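De : Babak Bagheri
À : liste entraide-associations
Objet : Re: [entraide] Faut-il encore un serveur à soi ?
Date : 2 mai 2025

Bonjour à toutes et à tous,

Je réponds dans le désordre, selon une tradition que cette liste respecte mieux que ses statuts.

> Babak, tu nous as vanté pendant des années l'hébergement à la maison.
> Chez Drandance, nous avons 2000 adhérents dans le fichier, 6 antennes
> et une machine qui souffle comme un phoque. Fletex nous propose de tout
> reprendre pour 1000 euros par an. Le bureau vote en juin. Dis-nous quoi
> voter et pourquoi, en moins de dix pages si possible.
> Et les archives, on en fait quoi ?

Je ne vous dirai pas quoi voter. J'ai mes opinions, elles sont connues, et elles ont déjà coûté deux week-ends à des gens que j'aime bien. Je peux en revanche vous dire ce que je regarderais avant de signer.

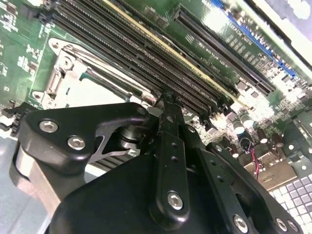

Commencez par le devis, et lisez-le jusqu'au bout, y compris les conditions de sortie. Mille euros par an pour entrer, c'est une chose ; le prix pour récupérer vos données dans un format lisible en est une autre, et il se cache volontiers en page 2, entre la clause de force majeure et l'adresse du tribunal. Quand on me dit « serveur », je pense encore à une grande carte verte avec sa zone mémoire et des vis à six pans qui brillent pas loin. Votre trésorier, lui, pense à une ligne dans un tableur. C'est lui qui a raison pour le vote, et moi pour le jour où la ligne disparaît.

Deuxième point, le fichier des adhérents. Chez Drelari, quand ils ont déménagé le leur en décembre, ils ont découvert que la moitié des champs « remarques » contenait des choses que personne n'aurait dites en face. « Mauvais payeur, mais danse bien. » « Ne pas placer à côté de son frère. » Avant de confier cela à un prestataire, quelqu'un devra tout relire et effacer. Prévoyez du café et une personne discrète. J'insiste sur le singulier.

Pour les antennes, demandez comment se gèrent les droits d'accès. Aujourd'hui, si j'ai bien compris, elles partagent un mot de passe qui est le nom du chat d'une ancienne présidente. Ce n'est pas l'hébergement qui réglera l'affaire — le chat suivra partout. 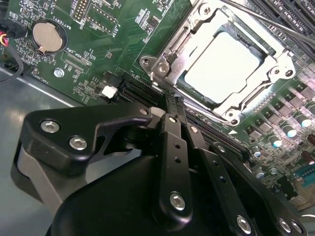
Le processeur dans son support, entre la pince et les emplacements mémoire.

Sur les archives : sortez-les du débat. Les comptes rendus d'assemblée, les photos de gala et les partitions scannées n'ont pas besoin d'être en ligne jour et nuit. Deux copies sur des disques, rangées à deux adresses différentes, avec un papier dessus qui dit ce qu'il y a dedans. Le papier est la partie que tout le monde oublie. J'ai chez moi un disque étiqueté « important 2 » et je n'ai jamais retrouvé le 1.

Reste la question de la personne. Votre machine tient parce que quelqu'un passe la voir le jeudi avant la répétition. Hassanpour, avec qui nous avions monté l'ancien site, appelait cela le contrat moral : aucun papier, aucun remplaçant, aucune limite d'âge.

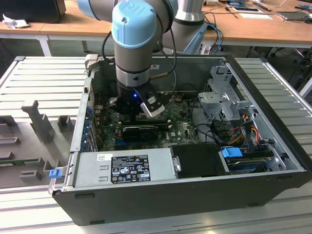 Donc demandez à cette personne si elle veut continuer, et demandez-le-lui en dehors de la réunion, sans public. Si elle répond oui trop vite, reposez la question une semaine plus tard. Si elle répond non, vous avez votre vote, et le devis de Fletex devient soudain très raisonnable.

Je veux bien relire le contrat si quelqu'un me l'envoie en PDF. Pas en photo de l'écran, s'il vous plaît. Je sais qui je vise et l'intéressé aussi.

Bien à vous,
Babak

P.-S. Pour ceux qui demandaient : oui, la liste elle-même tourne toujours sur mon serveur. Si vous ne recevez pas ce message, prévenez-moi.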